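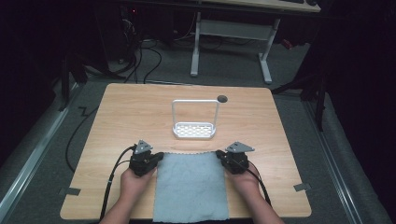
Search posts Search

OK, thread time! I've worked in the linen room at Larkunura for 13 years and this winter is the first time my job has really changed. I want to write some of it down while it's still new to me.

Back in February our manager, Nuria Gallardo, asked who wanted to move off the folding line for half of each shift and teach folding to the machines. I put my hand up before she'd finished the sentence.

So now my mornings are cloths. You hold a gripper in each hand and do the job with those instead of your fingers. Take the two long sides, bring them together, smooth, let go. Then shake it out and do it again!

It is so much harder than it sounds. My fingers know things about cloth I'd never had to put into words — how hard to pinch, when a corner is about to slip. With a gripper you have to slow down and notice all of it. I went home the first week feeling like a beginner, and I kind of loved it.

We've got 22 people on linens across both shifts. Six of us trade off on the teaching tables. The rest are still folding by hand, and the arms (we call the first one Stan, no idea who started that) only take the small flat stuff so far. Fitted sheets are safe from Stan for a good long while.

Best day so far: we logged 1258 folds between all of us. Somebody wrote it on the whiteboard and it's still up there.

What's changed for people? Wrists, for one. The small cloths were the worst for that, same tiny motion all day long. My friend on lates used to wear 2 braces by the end of a shift and she's down to none.

The worry is real too, and I won't skip it. We asked straight out about hours at the Ollport meeting. The answer was no cuts this year, and the teaching hours pay a grade higher. We got that in writing. Next year is still a question and we're going to keep asking it.

But wow, the first time Stan folded a cloth my way, with the little tug at the end that my aunt taught me — I yelled so loud they heard me at the loading dock.

Towels start next month. If anyone at the Benosel laundry is doing the same thing, message me, I want to compare notes on hems!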